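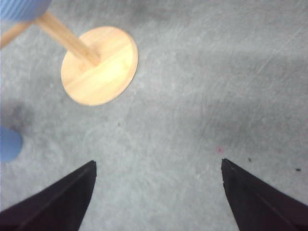 Gripper day again. The Zurkell arm started closing crooked – left finger gets there first, right one catches up. Backlash in the Fortin coupler I think, same as June. Pulled it, cleaned it, new grease, back on. Four screws, a bit of threadlocker, dont overdo it.

Then re-zero. Open limit is 291 on the Clurngate board now, close is 40. Wrote it on tape this time.
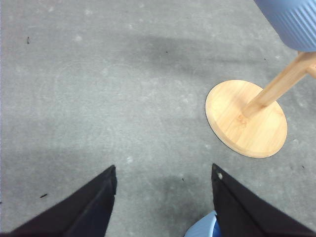 Wrist cam needed redoing too because the mount shifts when you take the fingers off. Every time. 32 calibration poses, threw out 9 for blur, reran the fit. Better. Still a bit soft up close and I'm leaving it.

Force limit way down for the light blue stuff.
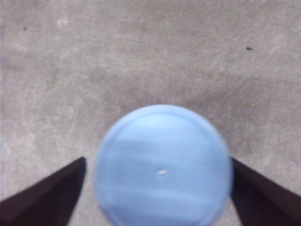
Centering is what I care about most, so slow closes only, watch both tips, nudge the offset, agian. Spare coupler is on order from Zirnlow. Cable tie on the wrist loom needs replacing – tomorow.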